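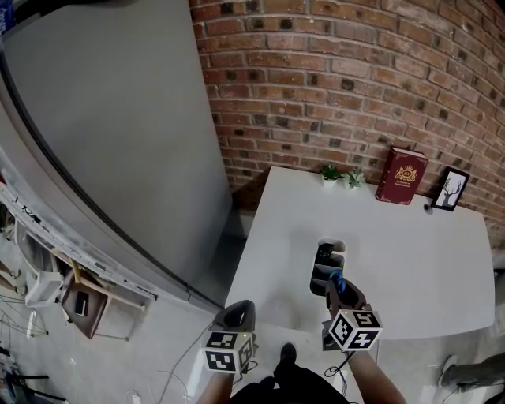 *White table, brick wall.*

## Skivari Tabletop Finish, Matte White

I make this stuff in small batches and I've sold it off this page for long enough that I know what you're going to ask, so I'll try to get through most of it before you have to scroll down and write to me. Skivari is a hard, flat-looking white finish for indoor tabletops. You brush or roll it on, you leave it alone, you do it again. It's meant for work tables, kitchen tables, kids' craft tables, and the kind of desk that has had three lives already.

I started mixing it because every white paint I tried on my own table went yellow by the window or got those gray scuffs that never come out. My friend Agnes Eide was refinishing old school desks back then and had the same complaint, so she got all my early jars. Some of them were terrible! One batch stayed tacky for so long that she lost a good sweater to it. The recipe I sell now is the one she stopped calling me about.

### What you get

- One can of Skivari in matte white, enough for two coats on a table that seats six
- A small jar of Podska, the primer, for bare or sanded spots
- A stir stick and a printed card with the drying times on it

Brushes aren't included. I used to throw one in, but people already have a brush they like, and mine shed.

The can is $82. If you only need more primer, Podska on its own is $15, and you can add it to any order in the notes box. Shipping is extra and depends on where you are.

### Putting it on

Wash the top with dish soap first and let it dry all the way, overnight if you can stand it. Then sand it lightly. You don't need to get back to bare wood, you just want the shine gone. Wipe off the dust with a damp rag and then a dry one (I skip the dry one when I'm in a hurry and I regret it every time).

Dab Podska on any spot where you've gone through the old finish. If the whole top is bare, prime the whole top. Give that an hour.

Stir the can, don't shake it. Shaking puts bubbles in, and they'll follow you right onto the table. Pour some into a tray and work in long strokes from one end to the other, going off the edge each time so you don't leave a ridge. The first coat will look awful. It goes streaky and sort of blue-gray while it's setting up, and I get at least one worried email a month about it. Let it dry 5 hours, sand it very gently with your finest paper, and do the second coat.

After that, leave it be until the next day before you put anything light on it, and a full week before hot mugs, laptops, or potted plants. I mean the week. A lamp with rubber feet will sink right in on day three, ask me how I know.

### Living with it

Soap and water does nearly everything. Pencil and crayon come off with a damp sponge. Ballpoint mostly comes off. Permanent marker doesn't, beet juice doesn't if you leave it, and turmeric is a lost cause on anything white, mine included.

It's matte, so it won't throw light back at you the way a glossy top does. That matters more than I expected in a room with a dark floor or a brick wall, where a shiny white table can look like a piece of the refrigerator. Kumiko Murakami, who has bought this for two different apartments now, wrote that her table finally looks like it belongs with her bookshelves -- I was pleased with that for days.

### Questions I get a lot

**Can it go outside?** No. It'll chalk in the sun and lift in the rain.

**Does it work on laminate?** Yes, if you sand it and prime the entire surface. Order a second jar of Podska, one won't stretch that far.

**Is there a warmer white?** There is! It's called Lã, it's a soft wool color, and it's the same price. I only mix it in January and it sells out, so write to me if you want to be on the list.

**Does it smell?** A little, for a day or two. Open a window.

**How long does an opened can keep?** Press the lid down hard, store it upside down somewhere that doesn't freeze, and plan on using it within the year.

Batch number 97 is the one shipping at the moment. It's a touch thicker than the last few -- a spoonful of water stirred in sorts that out if your roller starts to drag. Returns are fine on unopened cans, and the postage back is on you.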